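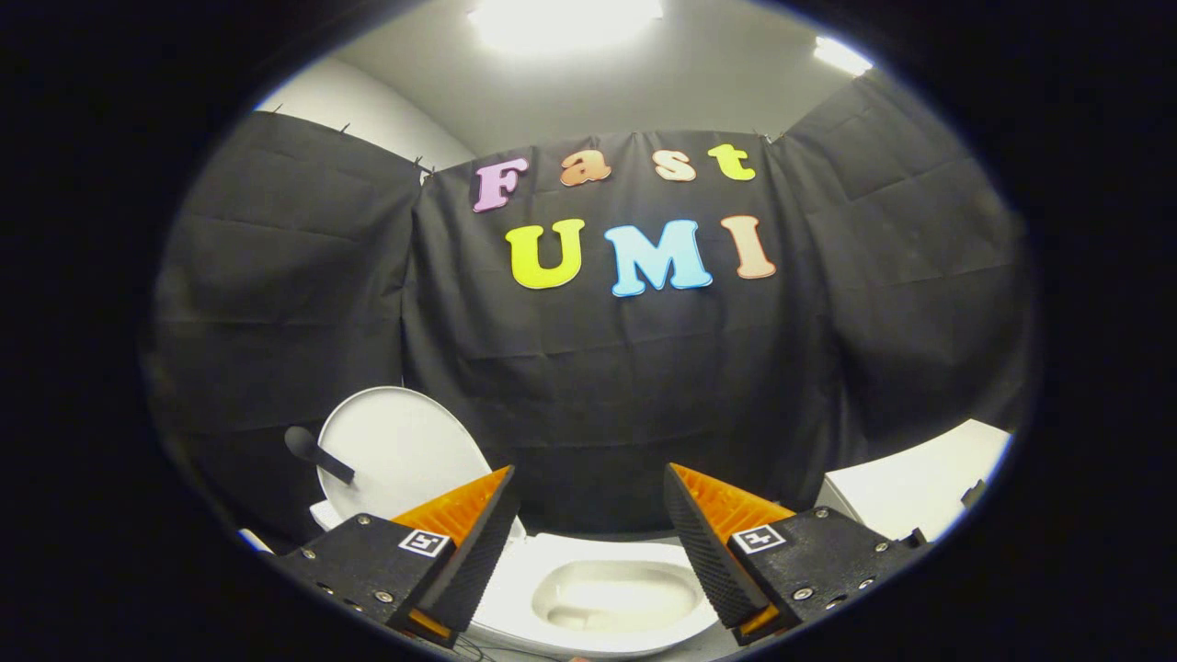

Gonero opens hire service for drapes and cut-out lettering in small rooms

Last updated: November 2, 2024

ADELAIDE, South Australia – Gonero, the temporary interiors business based in Adelaide's inner west, has opened a hire service for black fabric drapes and cut-out lettering intended for small rooms, including bathrooms and toilets.

The service, named Tiltari, supplies fabric panels, clips and coloured letters to showrooms, community venues, schools and organisers of short-term displays. It is available across metropolitan Adelaide from this month, with delivery to regional South Australia by arrangement.

Tiltari was developed after a trial in July in which Gonero dressed rooms that larger drape-hire companies generally decline to quote for. These included powder rooms, storerooms, laundries and a former ticket office. Conventional drape hire relies on weighted uprights and a crossbar, which take up floor space and are difficult to stand beside a fixed toilet or basin. Tiltari panels are hung from clips along their top edges and need no uprights.

"A small room is often the last one to be considered and the first one a visitor complains about," said Babar Gondal, managing director of Gonero. "Our customers asked for something that could go up in a bathroom without moving the fittings and come down again without a repair bill. We have spent a good part of the year working on that request."

The standard set

The standard set is the three-panel arrangement: one drape on each side and one across the middle, directly behind the fitting or piece of furniture on display. The side panels are angled along the side walls, and the fabric reaches the floor. Bare wall may remain between the top of the cloth and the ceiling, depending on the height of the room.

The centre panel carries the lettering. Letters are cut in a rounded serif face and edged with a thin pale outline so that they can be read against the dark cloth. The colour range includes pink, orange, cream, yellow, light sky blue and peach. Customers may order a single colour or a mixture, in upper or lower case, and may set a second row larger than the first. A seven-letter arrangement in two rows, such as "Fast" over "UMI", sits within the width of one centre panel above a toilet.

Letters are pinned to the cloth, never to the wall. Gonero will not supply adhesive with the service and asks customers not to use their own. The lettering stock currently stands at 600 pieces, and customers with long or repeated wording are advised to send their text when they make a booking.

Fabric, folds and lighting

Black was selected for the first release following comparison with charcoal and navy. Under ordinary ceiling lights the two alternatives showed the colour of the wall paint behind them, and pastel lettering was harder to read from the doorway.

Drapes are delivered folded. Fold lines and creases will be noticeable when the cloth is first hung, particularly on the side panels, and some customers prefer to leave them. Those who want a flatter finish can request pressing, or delivery on a roll, at the time of booking. Rolled delivery requires clear access for a 2 metre tube and is not suited to buildings with narrow stairs.

"We would sooner talk about creases before the van leaves than after it arrives," said Callum Fairclough, who manages installation for Gonero. "The same goes for lighting. A bright ceiling fitting close to the top of the drape will wash out the upper part of the room, and the answer is usually to set the wording a little lower. It is a five-minute conversation and it saves a great deal of repinning."

Use in working bathrooms

Gonero has issued written conditions for bathrooms and toilets that will stay open to the public during a display. Fabric must be kept clear of cisterns, flush buttons, taps, heaters and exhaust fans. Grab rails and emergency call points are to remain uncovered at all times. Where a side panel would narrow the approach to an accessible toilet, the panel is to be omitted.

Drapes returned from bathrooms are laundered separately from the general stock. Letters are wiped down, checked for damaged edges and stored by colour. A letter with a torn outline is withdrawn and recut.

Gonero recommends that venues confirm their own fire safety requirements for temporary fabric before booking. Documentation for the cloth is provided with each quote.

Bookings and availability

Hire is offered for a minimum of 2 days. Customers may collect a set from the Markemlow depot or have it delivered and installed. Installation includes hanging the panels, pinning the letters to an agreed layout and removing everything at the end of the hire period. A layout sketch is sent for approval before installation, and changes to wording can be made up to 6 days before delivery.

Sets for single rooms are available now. Larger orders, covering a full row of display bathrooms or several rooms on one site, will be accepted from the new year, once a second run of fabric has been sewn at the company's Tindall workroom. Gonero is also considering a cream drape for customers who wish to use dark lettering – a decision is expected after the summer period.

Customers who took part in the July trial will be contacted directly about keeping their existing layouts on record.

About Gonero

Gonero designs, hires and installs temporary interior fittings for showrooms, schools, galleries and community venues in South Australia. Its services include drapes, display lettering, plinths and portable partitions.

Media enquiries: Callum Fairclough, Gonero

6 shares | 2 comments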